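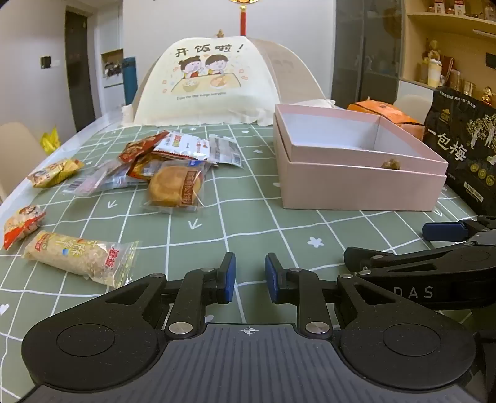
The snack table at the Andstead community rooms is back for another month, and I went down at 10 in the morning thinking I'd beat the crowd. I did not beat the crowd. For anyone who hasn't been, it's a swap: you bring a few packets of something you like, pop them on the long table and take home a few packets of something you've never tried. The table had its sage-green cloth on, the one with the little hearts and stars, and I headed straight for the left-hand side with the puffed rice cake in its long clear bag and a round golden pastry in clear wrapping. There was an open pale pink gift box on the other side as well, and a black bag printed with 一包梅 and gold trees that I kept my eye on the whole time I was talking to people.

The swap started in Gimonville a couple of years ago and moved over to us when their hall closed for its new roof. It's now run by the Kuhlmann Street neighbours' group, who tell me about 1000 packets changed hands last year. That's a lot of biscuits! It costs nothing to get in, though there's a tin by the door for the tea and milk.

The rules haven't changed much. Everything has to be sealed and in date, and if the label isn't in English they'd like you to write the main ingredients on a sticky note (nuts especially — there are kids who come along after sport). Home baking goes on a separate table near the kitchen. You can take as many as you bring, and if you turn up with nothing you're still welcome to have a cuppa and pick one favourite.

I came home with a packet of seaweed crackers and some sour lollies that made my eyes water, and I left behind two packs of ginger nuts and a fruit cake I'd been meaning to give away since Christmas. Somebody took the fruit cake within 15 minutes. I hope they like sultanas.

The next swap is in August, same rooms, from 10 until the table's bare. Parking is tight out the front, so try the Trarkon Lane side and come in through the back gate. They're also after a couple more folding tables if you've got one in the garage — leave a note in the box at the door, or write to the neighbours' group at PO Box 3061, Andstead.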